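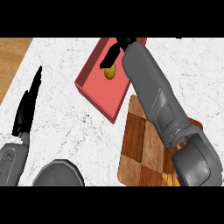

Learning to cook at my neighbour's pace

I was thirty-eight before I made a stew anyone asked for twice, and I owe it to Atieno Wanyama, who lives across the landing and cooks as though the clock were somebody else's problem.

Up to then I was a quick cook and rather proud of it. Pasta in the pan, phone in one hand, dinner on the sofa. Then one cold February the boiler in our building packed up (the whole block, all four floors!) and Atieno knocked to say her oven had been on since noon, so I might as well come and sit near it. I stayed until ten. She was doing beans, and the beans took 90 minutes, and nothing I said would make her turn up the heat.

"You want to be finished," she told me. "I want to eat."

I went back the next week with a bag of onions, and she showed me how low the flame should be. Much lower than you think – I kept asking if it had gone out. We talked about her sister, and my job, and whether the man downstairs was ever going to move his bicycle. By the time the onions were properly brown I'd forgotten I was hungry.

My friend Obinna Okeke thinks I've gone soft. He's got two small children and says slow cooking is for people who can find both their shoes in the morning, and I do see his point. On a bad evening I still have toast. But I've started putting a pot on when I've got letters to write or ironing to do, and the flat smells wonderful, and there's usually enough for tomorrow.

I've picked up a few habits along the way. I salt early and taste often. I buy 200 grams of dried beans at a time, which is plenty for me and a visitor. I've given up lifting the lid every five minutes, or nearly.

Atieno came to mine for supper last month, for the first time. I did the beans. She had a second bowl, then asked where I'd hidden the pepper.

Contact us | © Makberg Magazine 2026 | Back to top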